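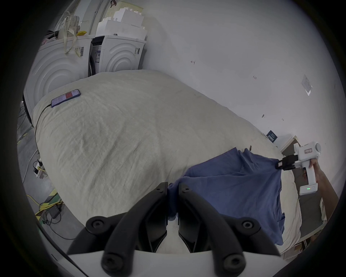 ¿Por qué enseñar a un robot a manipular ropa con pinzas de mano y no teleoperando el propio robot?

Porque la pinza de mano es barata, va a la velocidad de la persona que la lleva y registra justo lo que luego verá la política: la vista desde la muñeca, la trayectoria y la apertura de los dedos. Teleoperar un brazo para doblar una camisa es un ejercicio de paciencia que recomiendo a todo el mundo una vez.

Tema 6. Imitación con objetos deformables
Apuntes de Trinidad Navarrete, 20 de octubre de 2019

6.1 El problema de la tela
Un cubo tiene seis grados de libertad y la cortesía de conservarlos. Una camisa tiene tantos como le apetezca. No hay pose que estimar, así que en Kallari dejamos de estimarla y pasamos a aprender directamente de la imagen a la acción.

6.2 Los datos
El conjunto Ledesma contiene 2945 demostraciones a dos manos. Después del filtrado quedan 1006. El resto se fue en saltos de localización, relojes desincronizados y operadores que terminaban la tarea con la mano libre, un recurso muy humano y del todo inútil para el robot.

Criterios de descarte:
- deriva de la trayectoria superior a 38 milímetros al cerrar el ciclo
- pérdida de seguimiento en cualquiera de las dos pinzas
- contacto de los dedos del operador con la prenda

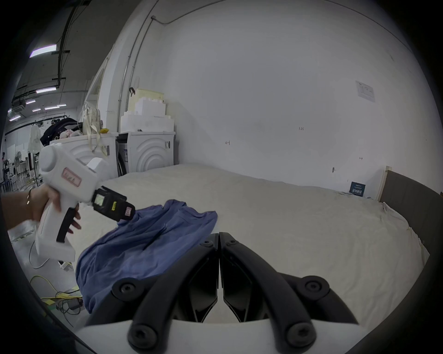
El tercer criterio es el que más discusiones provoca en prácticas. Un roce parece poca cosa, pero la política aprende que la tela a veces se mueve sola y espera, con una fe conmovedora, a que vuelva a ocurrir.

6.3 Acciones relativas
Expresamos cada acción respecto a la pose actual de la pinza. Con coordenadas absolutas, la red memoriza dónde estaba el mueble. El modelo Davarum lo hizo de maravilla hasta que alguien movió la mesa. En el caso bimanual se añade la pose de una pinza respecto a la otra; sin ella, cada mano tira por su cuenta.

6.4 Para la entrega de noviembre
Entrenad la línea base Stidier con 504 demostraciones y después con el conjunto filtrado completo. Comparad ambas en prendas no vistas. Entregad también los fallos, con vídeo. Las gráficas sin eje etiquetado se devuelven sin leer.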